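Reset rules for shared tabletop cells – what do you enforce?

fatemeh_n
We have two people writing a reset standard for the kitchen-task table and we can't agree. My draft says every object goes back to a taped outline before each episode. Tibor says that kills variety. We're at 421 episodes and I'd like this settled by Monday.
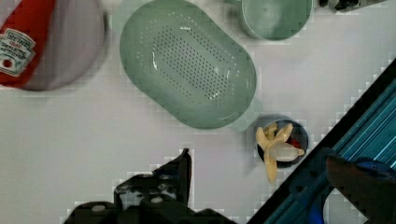

The draft also says no object may start closer to an arm than one hand width, and that whoever resets the table signs the log.

tjuhasz
I said outlines are wrong for loose props. Fix the big stuff, let the small stuff move inside a zone. If the fruit always starts in the same spot, the policy learns the spot.

N. Ogundipe
Agree with Tibor on zones, disagree on leaving it to the operator. At Pirnotia we print a start sheet for each episode. People who place things "randomly" put them in the same few places.

fatemeh_n
Printed sheets for up to 1080 episodes? Who checks them?

N. Ogundipe
The second operator. Takes a minute.

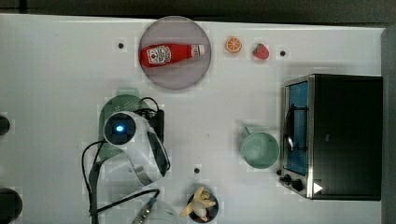

Cables need their own line in the standard, and your draft has none. Ours says nothing crosses the work surface unless it's clipped down. I'd write that before arguing over where the orange slice and the strawberry go. With black cables looped across the tabletop, a reset can be perfect on paper and still snag.

tjuhasz
Fair. Clips go in.

imre_k
We dropped the hand width rule. Too vague – use a gauge block.

fatemeh_n
OK, zones, clips, gauge block. I'm keeping the signature. Draft 2 tonight.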